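We use cookies to remember your settings. Accept | Read more
Print this message | E-mail this message

From: Irena Tokarz
To: lab-equipment list
Date: 12/22/18
Subject: Re: Next year's bench money

Roman Sadowski wrote:
> Finance want our equipment list before the break. I have put the pair
> of arms down as "complete" and moved what was left to the Paveck
> account. Linnea says you will object. Can you say what else the bench
> could possibly need, given what we paid for it?
>
> Roman

Linnea is right, I object. "Complete" is a lovely word and I would like to meet the person who first applied it to a robot.

The arms themselves are fine. What I want is money for the dull things near them, which never get a line of their own and so come out of the tea fund. Have a look at the bench before you send anything off.

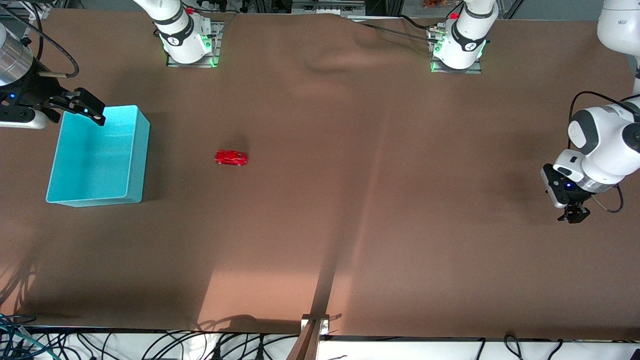 The two-arm bench, with the cyan bin and the red toy car.

Cables first. The near edge of that table is a tangle, and I would like proper trunking along it and clips for the runs on the arms. Śliwiński quoted us 1283 for the lot, fitted. Navadlow came in lower but left out the fitting, so Jhair and I would be under the table with a torch again.

Second, spare gripper fingers. We have two grippers and no spares. A set is 147 and I want two sets. Delivery from Wurura was almost a month when we asked in November, and a month of one-handed work on a two-handed bench will be hard to explain to anybody.

Third, a fitted cover for the tabletop. The brown cloth has served us well but it wrinkles, and Stanisława is tired of smoothing it. I have no price yet. Put in whatever you would spend on a decent tablecloth and then double it, as it will be sold to us as laboratory equipment.

I am not asking for more bins or more toys. The toy budget is the only one we have ever managed to underspend — please don't tell Finance, they will take it back.

So could you change "complete" to "working" and hold the Paveck transfer until I have the cover price? If the form only allows one line, call it "bench accessories" and I will argue the detail with them myself.

Irena

Print this message | E-mail this message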